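How to Clean a Fabric Sofa at Home (and Enjoy It!)

I put off cleaning my sofa for years, convinced it was a job for professionals with a van and a hose. Then one wet October I had a go with things from under the sink, and I've been telling everyone in Jirncombe about it ever since. It's such a satisfying job! You need a free morning, a vacuum with a brush end, bicarbonate of soda, a mild washing-up liquid and a stack of white cloths.

Before you start

Find the care label, which is usually under a seat cushion or stapled to the base. W means you can use water. S means solvent only, WS means either, and X means vacuum only (sorry, stop there). If the label has gone, dab a damp cloth on a hidden patch at the back and leave it to dry completely before you decide.

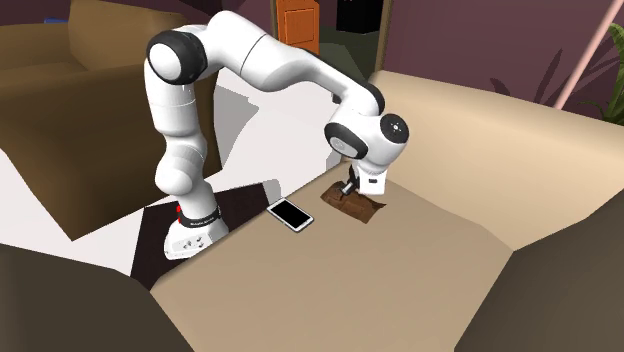

Colour makes a big difference to how you plan the work. Dark fabrics hide a lot and forgive a slightly patchy finish, but pale ones show every tide mark, so you want to do a whole panel from seam to seam and never just the spot. A beige sofa like this one falls firmly in the second group. Mine is oatmeal and my mother-in-law, Brenda Sedgwick, can find a tide mark on it from the hall.

Step 1: Empty and vacuum

Take everything off, lift out any loose cushions and go over the lot slowly with the brush end. Then use the thin nozzle down the sides. Do this twice. Crumbs turn to paste once water gets near them, and I learnt that with half a digestive.

Step 2: Bicarb

Sprinkle it through a tea strainer until the fabric looks lightly dusted, then leave it for 40 minutes. I go and have a coffee. Longer is fine too, and overnight is wonderful if you have a dog. Vacuum it all up again, and keep going until no more white comes out when you pat the seat.
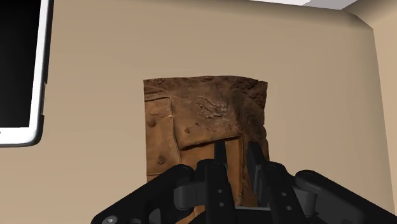

Step 3: Mix the suds

Stir a teaspoon of washing-up liquid into around 200 ml of warm water and whisk until you get a good head of foam. It's the foam you're after, so scoop it off the top with your cloth and leave the water behind.

Step 4: Wipe, rinse, blot

Work on one panel at a time with light strokes, all in the same direction. Follow with a cloth wrung out in plain water, then press hard with a dry one. Arms and headrests will need a second go, and the colour of that cloth will amaze you!

Step 5: Dry

Open the windows, stand cushions on their edges and keep everyone off until the fabric feels properly dry right into the seams. A fan speeds things up no end.

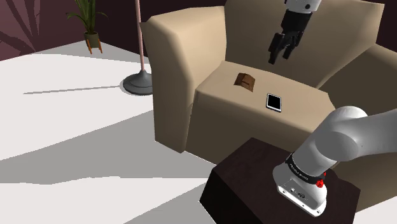
Can I use the same method on an armchair?

The method is the same for any fabric seat, as long as the care label allows water. Make half the amount of suds and start with the back, so drips land on parts you haven't cleaned yet.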